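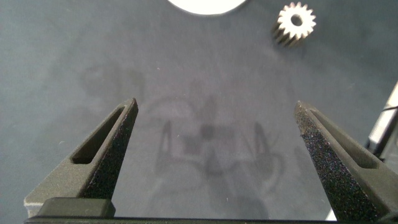
*Small spur gear, waiting to be identified.*

# Loose Gears: Frequently Asked Questions

Kept by the parts desk at Cargate Surplus, Skutumville. Last revised 10/14/26.

**I have a gear. What is it for?**

Turning another gear. Past that we need the tooth count, the bore, the outside diameter and the width of the face. "It came out of a machine" is the most common description we receive, and it fits all 545 gears in the small drawers.

**How do I count the teeth without losing my place?**

Put a dot of marker on one tooth and go around until you meet the dot. Count twice. If you get two different answers, count a third time and don't average them. A gear with fifteen and a half teeth has other problems.

**What kind of gear is it, anyway?**

If the teeth run straight across, parallel to the hole, it's a spur gear. If they slant, it's helical, and it goes in the Kneath cabinet by the window. If it's shaped like a cone with teeth, it's a bevel gear and you should look around for its partner. Bevel gears get sold in pairs here. We learned that in May, from a customer with strong feelings.

**Why do you lay everything out on a dark surface?**

Bright metal on a pale bench is a good way to lose bright metal. On a dark one the gaps between the teeth are easy to read, and so is the hole. A lamp off to one side helps too. Straight overhead gives you glare and a headache.

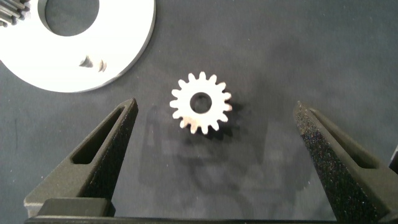
Keep the parts a hand's width apart while you measure. People like to pile them up, then pick up the wrong one and write its numbers on somebody else's tag.

**Can I measure the bore with a ruler?**

You can. We'll measure it again when you leave. Use the inside jaws of the calipers, take two readings at right angles, and write down both if they disagree.

**Do rings, washers and spacers belong with the gears?**

If they came off the same shaft, yes. Bag them together and note the order on the tag. A spacer on its own goes in drawer 91, where it will be very comfortable and never seen again.

**Should I clean a gear before bringing it in?**

Wipe it with a rag. An old toothbrush is fine for the gaps. Please don't take a wire wheel to it, and please don't put it in the dishwasher. Yes, we've been asked, about 5 times.

**Does Paltorine fit everything?**

Paltorine is our name for the house assortment of odd sizes. It fits very little, which is how it got to be an assortment.

**Can I return a gear that didn't mesh?**

Within 5 days, with the tag still on it. If it has fresh tooth marks, it meshed with something.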